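Randa Saab
@randasaab

Mon 30 March

OK so a thread about iced tea, drip trays and the little white table, because three of you asked and I'd rather type it once.

1/
Background for the new people: I've been trying to sort out a drinks corner at my place since we moved. The kitchen bench is tiny. Like, kettle and toaster and you're done tiny. So drinks had to go somewhere else.

2/
First go was a tea trolley from Ovard. Gorgeous. Wobbled every time anyone walked down the hall. Gone within the month, sold it to a lovely woman who wanted it for ferns.

3/
Then Inès Courtois (yes, Inès of the marmalade) told me to stop buying furniture and buy a drip tray. The steel kind cafes have under the taps, with the slotted grate. White table + tea = rings forever, and she'd watched me scrubbing mine with bicarb for ages.

4/
I was a bit snooty about it tbh. It looked like pub gear to me. But a glass of tea sitting on a shiny grate looks really nice?? Especially one of those ribbed tumblers where the light gets into the grooves. I'm a convert.

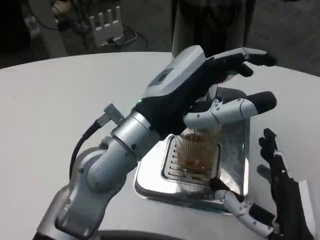

5/
Anyway, tea. I do mine in a big jug, 7 bags of plain black to a jug, lid on, left in the fridge overnight. Don't squeeze the bags. My mum squeezes the bags and we've had words.

6/
Sugar goes in while there's still a splash of hot water in the bottom of the jug, before the cold goes in. If you add it later you'll be chasing it round with a spoon all arvo.

7/
Lemon or no lemon: no lemon in the jug. Put it in your own glass if you must. By day two the whole lot tastes like floor cleaner otherwise.

8/
Cleaning the tray, which is what @-everyone actually wanted. Lift the grate out if yours comes out, warm soapy water, old toothbrush through the slots. Dry it with a tea towel straight away or you get water spots, and on shiny steel they really show up. I do it Sundays while the footy's on.

9/
Someone asked about rubber mats. Had one from Akl. It was fine! It held onto a smell though, and the colour went patchy where the tea sat.

10/
Price, since that was the other question: I paid $78 for my tray, which made me wince a bit. Inès reckons hers was heaps less at a restaurant supply place, so try one of those first. Measure your table before you go. I didn't, and had to swap mine for a smaller one.

11/
Still looking for a jug with a lid that doesn't dribble down the front when it's full. If you've got one you love, tell me the brand please, I've been through two already and the second was worse.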